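Search the manual Search

4.7 Table clearing (Mirnemlow task pack)

Table clearing is a supervised function. Run it in simulation before running it on the physical arm. Parkard controllers need the task pack installed on both sides.

1. Open Tasks > Household > Clear Table.
2. Set the speed limit to 50 percent.
3. Load a table layout and wait for the arm to report Ready.
4. Mark each object as Move, Leave or Ask.
5. Select Run Once. Do not select Repeat during set-up. 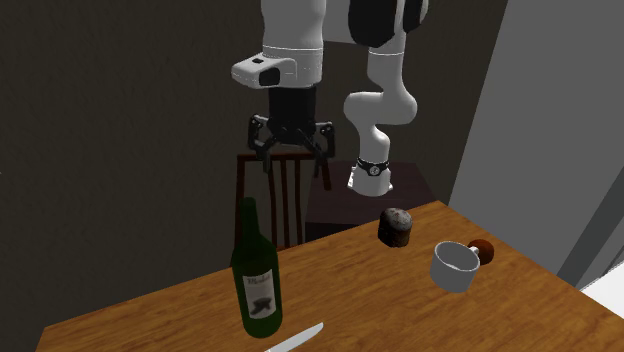
Object class determines how far the task can be trusted without an operator. Mugs and other rigid open containers may be set to Move. A tall item such as the wine bottle must be given its own approach path, with the gripper open and clear of the neck before it descends. Set any knife to Leave. Small round items, like the brown sphere by the white mug, can roll when touched and should be set to Ask.

6. Repeat the run 12 times with the objects shifted between runs.
7. Review the log. If more than 4 runs stopped for help, reduce the number of objects marked Move.

CAUTION: A clean simulated log does not clear the task for unattended use. Bultcombe does not support unattended clearing in homes or on shop floors in this release.

NOTE: Wiping, stacking and dishwasher loading are not included. Katona gripper users should see Section 7 for finger settings.

Contact support | © Bultcombe | Back to top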